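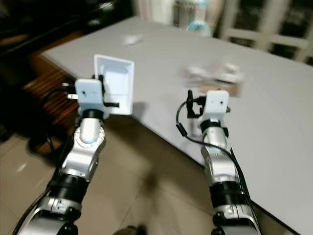
A white plastic tray held up beside the table.

The Grutenham Seed Swap, or what is left of it

Jun 30, 2020

Regular readers will remember that in May we asked you to post your spare seeds to the Kindbridge office, where they would be sorted, put into fresh packets and sent out again to whoever wanted them. We pictured a modest pile. We got 866 packets, a shoebox of loose broad beans and one envelope marked "mixed, probably flowers".

Most of you were very good about labels. Some of you labelled things the way my grandmother did, which is to say with great confidence and no information. "The nice ones" was a popular variety. So was "from Dad's", and there were 19 packets that just said "beans". Anyone who asked for beans has been sent beans, and we look forward to hearing which.

The tomatoes were the real trouble. People who save tomato seed are generous to a fault, and between you we now hold enough to plant up Tisside from the station to the bypass. Nobody needs a tomato seed at the end of June, of course, so they have gone into the cold cupboard with their dates on the front and will be offered again next year. If you sent in a big cropper with a Greek-sounding name, it may be the one three other people also sent, each spelling it differently. We have settled on Lambrakis, as that was the neatest handwriting.

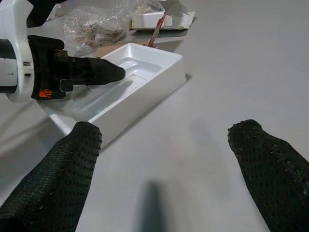
Things that can still go in now, if you have a bit of bare ground and don't mind looking optimistic: beetroot, chard, dwarf French beans, and any of the lettuces that don't sulk in hot weather. Water the drill before you sow, not after, and cover the row with something if your neighbours keep cats. Carrots are worth a try too. Mine have failed two years running but I'm told this is a matter of attitude.

Biennials such as foxgloves and sweet williams want sowing soon for flowers next year, and we have plenty of both. We also have honesty, which will come up whether you sow it or not.

So far 220 of you have had an envelope back. If you haven't, yours is in the queue, and writing to ask moves it to the bottom while we look for it. Please send a stamped envelope with each new request, and put the stamp on the envelope — two of you sent them loose, and they have become very fond of each other.

Requests for the second round should reach us by the end of next week. We are not taking any more courgettes, in any form, from anyone.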